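The Flat Score

By May the folding project had 400 runs logged, and Thaís Dantas had stopped believing the numbers. The arm they called Tessier scored well on every cloth they gave it. It scored well even on the ones she would have been ashamed to put in a drawer.

She opened the wrist camera views on the big monitor and called Deepak over.
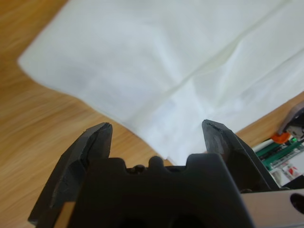
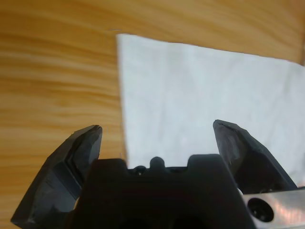
Two views from the wrist, white on wood in both, fingers open.

The score

"What does it get for the creased one?" Deepak Srivastava asked.

"Same as the flat one."

He pulled a stool across and sat down. The score was his. He had written it in his first year at Seltine, and it measured how much of the table the white covered. More white meant flatter. It had seemed fair enough at the time, and the paper had gone through with it.

"It doesn't see the creases," he said.

"It doesn't look for them. It counts white."

He scrolled for a while. Outside, the light over the car park had gone a dull grey colour. She ate the last of her sandwich and let him read.

The second score

They wrote the new one that night. It looked at shading as well as area, so a fold that threw a bit of shadow would cost the arm points. Deepak wanted to train on all 2,000 old views. Thaís wanted to sort 20 by hand first, from worst to best, each of them working alone, and then compare lists.

They disagreed on two. Everything else lined up, and the new score put them in much the same order. The old score might as well have drawn them from a hat.

"I'll have to write to the journal," Deepak said.

"Yes."

"You could have told me in April."

"I didn't know in April. I only thought it was strange."

He typed the subject line and deleted it, then typed it again. Thaís went over to the bench, set Tessier back to its start position and queued the first run under the new score. It came back at a third of what it used to get. She wrote the number in the log and started the next one.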